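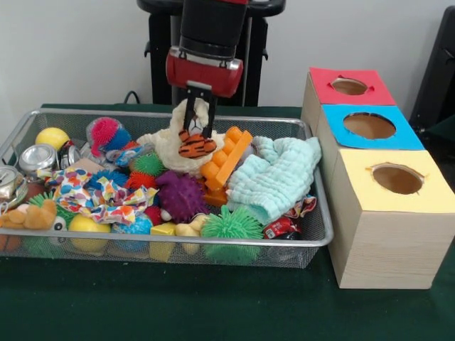 Side view, tray pick. Fingers closed on the striped plush, up against the big white one.

05/06/2021
Clutter sort, Murnora planner on the red arm, tray and hole boxes

Goal for this session: get the new grasp ranker (Kettani branch) running behind the old motion planner without touching the placement code. Config is the July one with the approach cone narrowed. Perception is still Olon, weights unchanged.

Ran 42 attempts. Logging was on for all of them, joint states and both depth streams.

Ranker notes. Plush against plush is still the worst case for segmentation. The striped one has enough contrast to get its own mask, but the mask bleeds into the white fur along the contact line and the grasp center gets pulled toward the white side. Clipping the mask at the depth gradient helps on hard objects and does nothing useful on fur. Tried a color term in the merge cost. Better on the tiger, worse on the dotted cloth, which splits into fragments and then floods the candidate list. Left the color term in at low weight, with a cap on candidates per parent region.

Spiky balls: the depth is noise at the filament tips. The surface normal is useless there, so the ranker now falls back to a top-down grasp when normal variance goes over threshold. Threshold is hard-coded. Move to config.

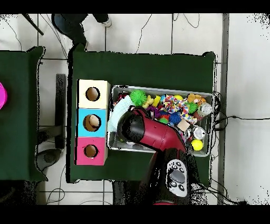

Head camera, gripper over the left part of the tray, next to the pale blue cloth.

The arm covers a lot of the tray from this viewpoint. The scene update was running on every camera tick, including ticks with the arm over the objects, and anything under the arm got dropped from the object list. The ranker then saw a shorter list and re-ranked mid-approach. Explains the target switching in the earlier logs.

Fix: self-filter from the URDF, padded, and freeze the object list from approach start to retreat end. An object that goes missing behind the mask keeps its last pose and a stale flag. After 3 stale cycles with a clear view it is removed. The mask needs the control panel on the base as well; it was coming through as a tray object with a very high graspability score.

Cans on their side: pose is fine, yaw flips by half a turn between updates. Harmless with parallel fingers, but the planner treats it as a new goal and replans. Wrapped the comparison for symmetric grasps. Planning time per cycle came down to 56 ms in the replay test.
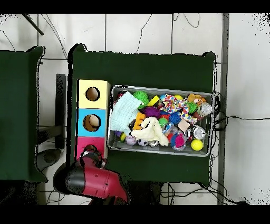 Gripper at the pink box. Part of the hole is hidden from the head camera here.

Placement. Hole centers come from an ellipse fit on the box tops. Pink is the problem: with the gripper over it the visible arc is short and the fit slides toward the open side. Changed to fit once from the home pose and hold the result until the box face moves. The Elik tracker can report face motion but I have not wired it in.

The blue box has a pale rounded object in the hole, up against the rim. The fit handles it. The release check does not: it reads depth inside the hole and takes the object as the box surface. Needs an occupied state per box, and the planner should skip to another box when it is set.

Open:
- variance threshold to config
- occupied state, 2 depth samples minimum before setting it
- Elik face motion into placement
- rerun the yaw comparison on the side camera logs
- check whether the candidate cap hides small objects between the balls (duck, yellow block)

Branch pushed, not merged. The frozen-list change touches the shared scene node, so pull before running anything else on this arm.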